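Elska user forum > Planning and control > Cartesian segment aborts near enclosure wall

tmarrow
Posted 10 February 2021

Disassembly cell, two arms, Dell tower on its side on the extrusion table. Since moving to Plinari 5 the planner rejects the descent to the memory slots on most runs. Error is "path tolerance violated, link 6 vs. chassis_wall". Free-space moves over the fixture plate are fine. The start state is the gripper above the tall post on the plate:

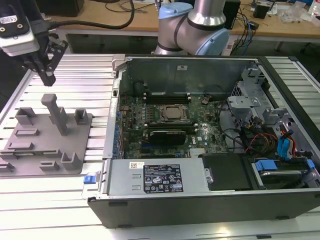

Chassis is in the planning scene as a decimated mesh, padding 5 mm. Last batch was 1,000 planning requests with randomized start joints, 198 aborted. Same seed on the January build gives none. Config is stock apart from the padding.

kesdal_r
What is your max step on the Cartesian interpolator? The new build checks collisions between waypoints. The old one checked only at waypoints, so you may have been clipping the padding all along.

tmarrow
Max step is 10 mm. I'll drop it to 2 and rerun.

pvx
Smaller step won't help if the padding is the problem. 5 mm on a wall that close to the DIMM latches leaves no corridor for the finger housing. Set padding per link, zero on the fingers.

kesdal_r
Disagree. Zero padding on the links nearest the board is how we bent a Steinbach wrist adapter. Fix the mesh first. Decimation closes concave corners, and an open case is mostly concave corners. Replace it with boxes: four walls, drive cage, power supply.

pvx
Boxes for the walls, fine. I still wouldn't keep uniform padding. Our calibration error at Drurton is under a millimeter, and padding should follow from that.

tmarrow
Reran with step 2 mm, mesh unchanged. Aborts went up, so kesdal_r is right about the in-between checks. Swapped the mesh for boxes and left padding alone. Planning call from the log took 2,010 ms, slower than I want, but it returns a valid path. Target pose for the fingers is over the module:
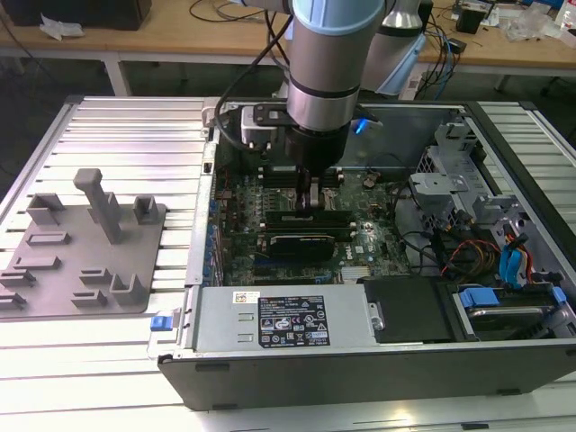 Re: Planning time

pvx
2,010 ms for a straight descent is too long. Is the second arm in the same planning group?

tmarrow
Yes. Both arms, one group.

kesdal_r
Split them. Keep the idle arm as a static collision object and update it when it moves.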